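Notice to the Tenants of Sellevdale House

The management of Sellevdale House wishes to inform all tenants that the late Miss Brzozowska has been heard again in the east stairwell. Tenants are reminded that the lease, under section 5, makes no allowance for a reduction in rent on these grounds.

Miss Brzozowska held the lease on the third floor until her death in August. Her account was paid in full, and a deposit of 3000 crowns remains with this office. It is the position of the management that she is asking for it back. Mrs. Zineb Belkadi of the second floor has written to us with a different view. She believes that Miss Brzozowska is looking for company, and that the knocking stops when a second cup is set out beside one's own.

The management does not endorse this practice. It has, however, received the same report from Makham Street and from the lodging house at Trastard, where the deceased lived as a girl.

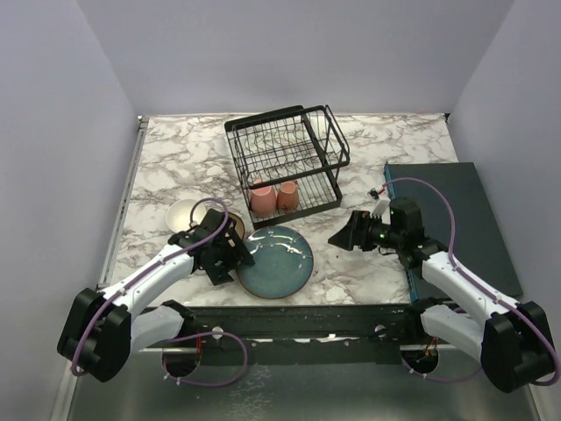 Two cups on the lower tier of a dish rack.

Tenants who choose to set out a cup do so at their own expense. Cups must not be left on the stairs – the porter has already fallen once – and sugar should be kept in a closed jar.

On the matter of the deposit, Ms. Lucyna Sikora of the accounts office went up to the third floor at dusk with the full sum in an envelope. She stayed until after midnight. Her written report states that the money was not wanted, that the conversation was pleasant, and that she has been invited again.

Ms. Sikora has since applied for the lease on the third floor. The management has approved her application, with the deposit carried over and both names entered on the door.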